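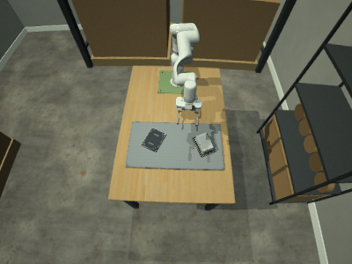 Submitted by Khôi Dương in partial fulfillment of the requirements for the Sport Management project course. Final version, September.

# Squad Depth and Late-Season Results at Uncombe

## 1. Purpose of the project

This report examines whether rotation of the starting eleven had a measurable connection to results in the final third of the season at Uncombe, a semi-professional soccer club. The question was proposed by the club's coaching staff, who had signed two midfielders in the winter window and wished to know whether regular changes in that part of the team carried a cost. The report does not assess individual players and makes no recommendation on contracts.

## 2. Material

The club supplied team sheets, substitution times and training attendance for 4 seasons. Matches against Skollevix and Tudose were included in full, as both clubs remained in the same division throughout. Friendly matches and abandoned matches were left out. The completed table holds 2105 player appearances, of which 328 were made by midfielders entering as substitutes.

Team sheets from the first season were handwritten. Where a shirt number could not be read, the entry was checked against the match report in the club program. Two entries remained unresolved and were removed.

## 3. Method

A rotation score was assigned to each match, equal to the number of changes from the previous starting eleven. Changes forced by suspension were recorded separately from changes made by choice - a distinction the first draft of this report did not make. Points earned were then compared across low, medium and high scores. Home and away matches were treated separately.
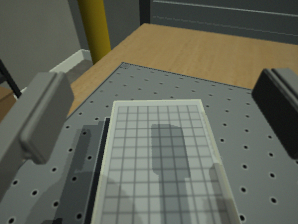 *Figure 2. Gridded block on a perforated plate, between two gripper fingers.*

## 4. Findings

In matches with a low rotation score, Uncombe earned more points at home but showed no clear advantage away. The difference at home was largest in the opening months and had nearly disappeared by spring. High rotation scores were linked with weaker results only when the changes included both central midfielders. Changes at fullback and on the wings showed no such link.

Substitute midfielders were most often introduced after the hour. Matches in which they entered earlier were usually matches in which the team was already behind, and results from these matches should be read with care.

The away fixture at Wunar was examined separately at the supervisor's request. The playing surface there is narrower than the others in the division, and the club has tended to select a third central midfielder. Too few matches were available for a firm conclusion.

## 5. Limitations

Injury records were not released to the project for reasons of privacy. Some changes counted as voluntary may therefore have been forced. The quality of the opposition was represented only by final league position - a coarse measure, particularly early in a season.

## 6. Further work

A later project could add minutes played in the preceding two weeks, which the club has begun to record. The completed table and coding notes have been deposited with the department office and may be consulted on request.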